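Can a machine fold laundry at home yet, or should I wait?

Asked by Celina Wieczorek

Good evening everybody. I run a small guest house with my sister and we wash very much: towels, sheets, and also T-shirts and pyjamas for guests who stay longer and pay for the laundry service. In January we had one week with 80 pieces that were not towels or sheets, and all of them I folded by hand in the evenings. My wrists are not so good any more, so I started to read about machines which fold.

What I found is confusing for me. There are videos where two arms take a shirt and make a nice square from it. Then there are comments under the video that it is speeded up, or that a person is moving the arms from another room. A salesman from Naselent told me on the telephone that "the problem of folding is solved", but when I asked if I can bring my own basket of clothes to see it, he became less sure.

My questions are these. Is there already something which takes clothes from a heap, without me laying each one flat first? How slow is it in real life? And what happens with a shirt that comes out of the dryer inside out? I do not need perfect corners. I need that a guest does not complain.

Thank you in advance, and sorry for my English if something is not clear.

Reply from sprogis_workshop

Dear Celina,

I worked three years at Sproģis, where we repair sewing and packing equipment, and last year I helped to test two-arm folding for a laundry that is our customer. So I can tell you what I saw, but please take it as the experience of one person.

The folding is the easy part. When a T-shirt is already lying flat, with the sleeves out, the arms can fold it in the same way every time, and the result is good enough for a shelf. The difficult part is everything before. A shirt from the basket is a soft lump and the machine must find where is the collar and where is the hem. It takes hold of two places, pulls, and very often these are the wrong two places. Then you have a twisted shirt in the air and it must be put down and taken again.
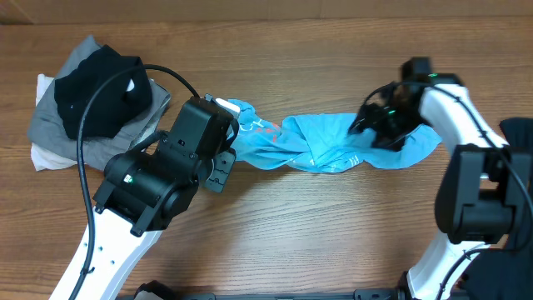
In our test we gave it 73 T-shirts from a mixed basket. It finished 59 of them without help. With the others somebody had to come and put the shirt straight, and this somebody was me, so I remember it well. Each one needed around 80 seconds when all went well. My colleague who folds at the laundry does it in less than ten, and she is talking with me at the same time.

To your other questions:

From a heap: yes, but slowly, and only if the pieces do not hang together. Socks caught inside a sleeve were a disaster for us.

Inside out: ours did not turn anything. It folded the shirt inside out, very neatly.

Colours: plain black on black was harder for it than light clothes on a brown table, because it could not see well where one layer ends.

For a guest house I would not buy it this year. If your wrists hurt, look at a simple folding board, or at a machine where you clip the towel in by hand and it does the rest. These exist for some time already and they are boring, but they work.

With kind regards

Reply from Tumbledry

Just wait. My cousin saw the Nomum one at a fair and it dropped a pillowcase on the floor twice. Price was silly too.

Reply from olteck_user

I do not agree fully with the first reply. We have arms from Olteck in our shop, they put small parts in boxes, not clothes, and I can say that the number of seconds is not so important if the machine may work when you sleep. 80 pieces in a night is not impossible even when it is slow.

But the stops are important. If it stops at two in the night with a shirt in the wrong position and waits for you, then in the morning you have a few folded shirts and one arm holding a sleeve. Ask the seller how it continues after a mistake, and ask to see it with your clothes, as you already did. If they say no, this is your answer.

Also ask who comes to repair it and how many days you must wait. For us this was worse than the price.

Comment from Celina Wieczorek

Thank you all, especially for the numbers from the test. I have ordered a folding board for now. The inside-out shirts I will ask the guests to turn themselves, there will be a small note on the laundry bag.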